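We use cookies to remember your settings and to see which pages are read most. By carrying on you agree to this. Manage cookies | Accept

The Button Problem
Machines can weld a car and vacuum a rug. So who is going to do the mending?
Apr 9, 2018

My mother kept a mending basket beside the wireless, and it was never empty. Trousers went in at one end of the week and came out at the other with the knees made good, and in between she would sit with her glasses pushed down her nose, talking all the while, hardly looking at what her hands were up to. I have been thinking about that basket a good deal this spring, because I have been going round asking people who build robots when one of them might come and do mine (I have a coat with no buttons and a drawer of socks I'm ashamed of), and every one of them has laughed, quite kindly, and then gone on talking for an hour.

The first thing to say is that some chores really have been handed over. I've had a little round vacuum cleaner for two years and I am far fonder of it than is sensible. It gets stuck under the sideboard, it eats the fringe of the hall rug, and still I come home to a floor that's cleaner than I left it. The dishwasher is a robot too, if you squint, and so is the washing machine, and we only stopped calling them marvels when we got used to them. What they share is that somebody found a way of keeping the work inside a box, or flat on the floor, where very little can surprise it.

Take the work out of the box and things go slowly. I spent a day at Nillwood, a furniture works where a row of arms sands chair backs, 240 of them in a shift, each one held in a clamp so that it is always in the same spot. The arms are lovely to watch and never seem to tire. At the end of the row, though, the chairs go through a door to be upholstered, and beyond that door it is all people, with mouths full of tacks, pulling cloth tight over foam and feeling with a thumb for the lump that shouldn't be there. I asked whether there were plans to bring the arms through. There had been, I was told, and they had got as far as a trial last July, and the cloth had won.

Cloth generally does. A chair back is the same shape whenever you pick it up, and a pillowcase is a different shape every single time, and it goes on changing while you're holding it. At Drutar, a small firm with big windows and a very good biscuit tin, I watched a two-armed machine fold a hand towel. It lifted the towel, turned it, put it down, looked at it, lifted it again. From start to finish took 173 seconds, and I found I was leaning forward in my chair as though it were the last furlong at Aintree. The fold was beautiful! But I've a family wash to get through of an evening, and at that rate I should still be at it come breakfast.

I did ask them about socks. There was a bit of a silence.

Kitchens are much the same story. The arm at Trosden, which has a test kitchen done up with somebody's granny's idea of curtains, can stir a pan, carry a plate and shut a drawer with what I can only call a hip movement. It can load a dishwasher provided the dishes are the ones it knows. Over the last year it has been shown 137 different mugs, and I'm told it has views on handles. I had brought one from home, a fat lopsided thing from a craft fair, and it went round that mug like a cat round a hedgehog before picking it up by the rim, very gingerly, and setting it down again on its side. We all clapped.

And then there's sewing, which is where I came in. A sewing machine is one of the oldest bits of automation in any house, and people forget that it does only half the job. The needle goes up and down by itself and a person does everything else: finds the edge, lines it up, feeds it through, notices the pucker. To sew by hand is harder again. You have a curved or a straight bit of metal to pass from one grip to another, a thread that trails behind and catches on whatever it likes, and a material that gives when you push it.

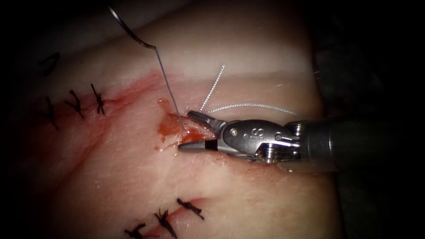

The thread is the part that worries the engineers most, and it surprised me, because I'd have said the needle. A needle is stiff and stays the shape it was made. Thread can be slack one moment and taut the next, it slips behind things, and it can look very much like a stray fibre or a scratch of light. Surgeons have worked for years with instruments that copy the movements of their own hands, and very fine work it is, but in that arrangement the judgement still belongs to the person. Getting a machine to decide for itself where the next stitch should go, and how hard to pull, is another matter. Pull too little and the edges gape. Pull too much and you've made a new hole beside the old one, as anyone will know who has tried to darn a jumper in a temper.

The nicest account of all this came from the workshop at Mac Mathúna, where they mend sails and awnings and have been trying for a while to get a machine to help. Theirs will now hold a patch steady while a person stitches, and it passes the scissors. I thought that was rather modest until I remembered being that very machine myself, at the age of six, with my finger pressed on the knot while my mother tied the bow. They reckon it saves them 60 minutes on a big awning, mostly by not wandering off for tea.

So will there be a robot for the mending basket? I asked everyone, and the answers ran from five years to a long pull on a mug of coffee. What I heard most often was that it will come in bits. There'll be something that threads a needle and something that finds the matching sock, and we'll grumble about both, and buy them. I took the coat along to Mac Mathúna in the end, where it was done by hand, on the bench beside the machine, with four odd buttons out of a tobacco tin. The socks are still in the drawer.

More from the magazine
Why your kettle is older than you think
A winter with the night bakers
The last of the hand-painted shop signs
What we lost when we lost the larder
Letters: more on the great bread bin debate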